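How to Retire a Pile of Hangers Without Starting a Feud

Every household has a hanger problem, and most have it in the same place: the closet floor, where hangers go to mate. Mine had reached 68 when Dirceu Caldeira came over to borrow a ladder and asked, kindly, whether I was opening a dry cleaner's.

Set aside an afternoon in December or thereabouts, when the coats are out anyway.

1. Empty the rod onto the bed. All of it. You will want to stop halfway and have lunch. Have lunch first.

2. Sort by what the hanger is made of. Thin wire in one heap, wood in another, plastic in a third. Velvet ones cling to each other and to your sweater, so do them last.

3. Bin the bent. If a shoulder droops, so will the shirt. I have tried straightening them with pliers and made some very ugly coat hooks.

4. Pick one kind for shirts and stick with it. Metal is slim and good for a crowded rod, but knitwear should be folded. A sweater left on wire for a month grows a pair of little horns.

5. Keep 11 spare. Washington Prado, who taught me to iron, says 5, but he owns fewer shirts and has no houseguests.

6. Put the spares near the coats. A standing rack with short branches will take a few, hooks all facing the same way. Turn each hanger by its hook before you set it down - grab it by the shoulder and it swings around and catches the next one. 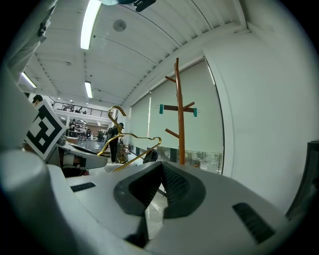
Gold-colored metal hanger, with the wooden coat rack behind it.

7. Load both sides of the rack evenly, heavy coats low. Mine went over at almost midnight once, and I came downstairs with an umbrella, ready to fight it.

Leftover wire hangers can go back to the cleaner if yours takes them. Ask before you turn up with the whole bag.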